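Growing Up Backwards: Age Reversal in the Family Television Film
Final project report, Screen and Audience Studies, Fladley College
Submitted by Ingeborg Weidemann
Project supervisor: Sieglinde Böttcher

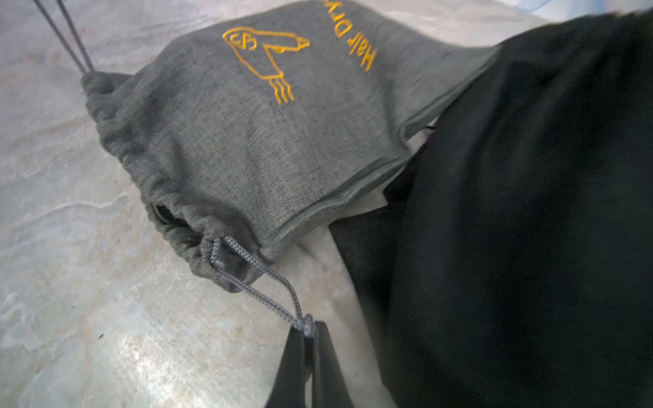
Figure 1. Grey drawstring pouch embroidered in yellow with an outline of a hair dryer.

1. Purpose of the project

The project examined how family television films present a sudden change of age. In films of this type an older character becomes young again, or a child wakes in the body of an adult, and the household has to adjust within the length of a single evening's viewing. The aim was to establish how early the change takes place, who is told about it, and how the return to the proper age is brought about.

The subject was chosen after a second-year seminar on comedy, in which it was observed that cinema versions of the story are often discussed while those made for television receive little attention. Many were shown in school holidays and repeated for years without being reviewed.

2. Material

Seven films were selected from the college recordings library. All were made for television and run for less than two hours. Animated films were left out, as were films in which the change is revealed at the end to have been a dream. Two of the recordings lacked their closing titles, and for these the cast lists were taken from printed listings magazines held in the library.

The recordings were viewed and logged in Hundadix, the viewing software installed in the Briggs Room. Each film was watched once without notes and a second time with a log. The written report was limited by the department to 2,000 words, excluding the logs. The present text is the shortened version prepared for the college website.

3. Method

For each film the log noted the point at which the change of age occurs, the cause given for it, the first character to learn of it, and every scene in which the changed character attempts a task belonging to the other age. Dialogue about parents was copied out in full. Where the recording was unclear, the passage was marked and not quoted.

A short questionnaire was then given to 20 students in the first year, who had been shown the opening and closing scenes of two of the films. The questions concerned the believability of the younger actor and the degree of sympathy felt for the other members of the family.

4. Findings

4.1 The change itself

In five of the films the change takes place before the first advertising break. The cause is usually a wish spoken aloud, and little time is spent on explaining it. One film uses a laboratory accident and gives it a long scene, with the result that the family does not meet the changed character until almost halfway through. Respondents were not shown this film, but it was the least successful of the group in the opinion of the author.

4.2 Who is told

The first person to be told is most often a friend from outside the family. Brothers and sisters tend to guess. Parents are told last or are never told, and in three films the mother speaks at length to her own child without recognising who is present. These conversations are the most carefully written scenes in the material. They are generally set in a kitchen or a parked car, and the comedy is suspended while they last.

4.3 School and work

Adults returned to school are shown to be good at history and poor at sport. Children placed in offices succeed by being frank in meetings. The second pattern appeared in every film that contained an office, and the wording of the meeting scenes was at times very close from one film to another.

4.4 The return

All seven films restore the original ages. In four of them the character is offered the chance to stay and declines it. Questionnaire responses were divided on this point. Several students wrote that the refusal came too quickly, and one described the final scene as "a hug and then the credits". Sympathy for the remaining family was higher than expected, particularly for younger sisters.

5. Difficulties

The viewing equipment was available only until 4 p.m., and the second round of logging ran into July. The log of one film was kept under an early version of the headings and had to be done again. The questionnaire group was small and its members were of similar age, so the responses cannot be taken to represent the audience for which the films were made.

6. Further work

It is recommended that a later project should consider viewers of different ages watching together, if possible with parents and children answering separately. The Zastulex collection of listings magazines, which has not yet been fully indexed, would allow the repeat showings of each film to be traced.

7. Acknowledgements

Thanks are due to Sieglinde Böttcher for her supervision and for her comments on section 4.2, and to the staff of the recordings library. The complete logs may be consulted at the library desk on request.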